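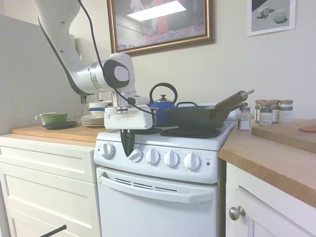 Figure 3.1 A white electric stove, with the control panel at the front.

Chapter 3: How Countries Agree to Share a River

Last updated: August

When two countries share a river, they share a good many other things along with it — the fish, the floods, the mud, and sooner or later the arguments. In this chapter we will spend a while with one such argument, between the neighboring republics of Havholm and Trnka, and we will follow it from the first angry letter all the way to a signed treaty. It is a long road, so please don't worry if the early steps seem slow. They seemed slow to the people taking them, too.

The Fikness River rises in the hills of Havholm and crosses into Trnka near the market town of Trulard. For as long as anyone had kept records, farmers on both sides took what water they needed. Then Havholm announced plans for a dam, and Trnka, being downstream, was understandably alarmed. Its foreign minister sent a formal letter of protest, which diplomats call a note, and asked that building stop for 60 days so the two governments could talk.

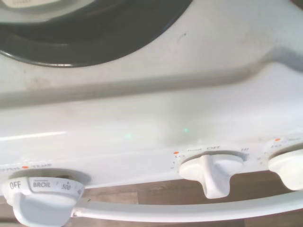
Figure 3.2 White enamel cooktop and front panel, seen from above.

Havholm agreed to 27. That may sound like a small and rather grudging answer, but Esko Ahonen, the mediator both sides had accepted, was delighted with it. A government that offers you a number, he liked to tell his staff, has already sat down at the table.

Before you read on, it will help to have two words firmly in mind. A treaty is a written agreement that binds the countries that join it. Ratification is the step by which a country gives its final consent, often after a vote in its own parliament. A minister may sign a treaty in the morning, with flags and handshakes and a very nice lunch, and still go home to a parliament that wants nothing to do with it! We will meet exactly that trouble in Section 3.2, when the agreement reaches Trnka.

We begin, though, with the note itself, and with the question of who was allowed to send it.

We use cookies to remember your place in the book. By continuing to read, you accept our cookie policy.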